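Bathroom and Floor Cleaner, Part Time — Serach Home Services, Skotstead

Serach looks after 300 rental apartments in Skotstead and Zullholm. We are hiring 2 part-time cleaners for the Skotstead team. Shifts start at 8 a.m., Monday through Friday, and most run four hours.

Bathrooms make up the larger part of the work. You will scrub tubs, sinks and toilets, wipe down walls and ledges, and mop tile floors. Grout lines and the corners where the floor meets the wall get checked on every visit, so please be comfortable working on your knees. 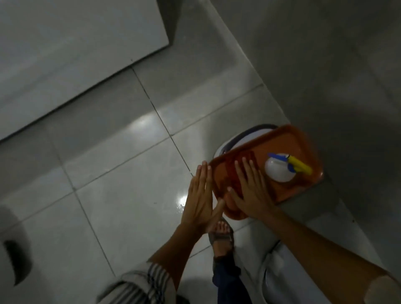 You will carry your own bucket, tray and spray bottles from one apartment to the next. Some buildings have no elevator. Supplies are refilled at our Kioko Street storeroom before each shift — plan to arrive ten minutes early.

What we ask for:
Paid cleaning experience, in homes or hotels
Able to lift a full bucket and climb stairs
Careful with labels and never mixes products
Own transportation to Skotstead

Training lasts two weeks and is paid at the full rate. Gloves, knee pads and work shirts are provided. Cleaners who finish their first three months receive a $100 bonus with the next paycheck.

To apply, stop by the Kioko Street office on any weekday before noon and fill out a form. Bring the names and phone numbers of two past employers. Applications close at the end of April.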